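Repacking a Cable Box: How Long and How Messy
Student project report, Kinley, Design & Technology
22/11/2021

1. Why
Everyone at home has a box of cables that never goes back in. We wanted to see if a set packing order helps. Budget was 40 dollars, spent most of it on tape and zip bags.

2. What we did
Same box each time, 8 rounds unpacking, 8 rounds packing. Glass table, big printed mat on top so things dont slide. Everything out first, in one pile in front of the box, then sort, then pack.

The pile is the slow bit. White cord in a clear zip bag, fine, stays put. Off-white cable coiled in its own plastic, also fine. The light gray one has no bag, just overlapping loops, and it sits under a green and white packet with Chinese printing. White foam stays in the box, it has a curved notch in it.

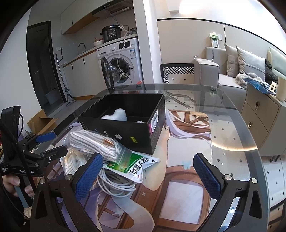 3. Results
Bagged stuff went in first try nearly every round. Loose gray coil did not, had to be re-wound 3 or 4 times. Slowest round 200 seconds, best one 80. The best one was with the loose coil going in first, flat, bags on top of it.

Foam notch: we tried to fit a coil in it. No luck.

4. Problems
Timer was a phone, so plus or minus a second or two. Should of used one person for all the packing, we swapped halfway.

5. Next
Bag the gray cable and run it again in June. Also try a bigger box from Andthorpe if they still have them.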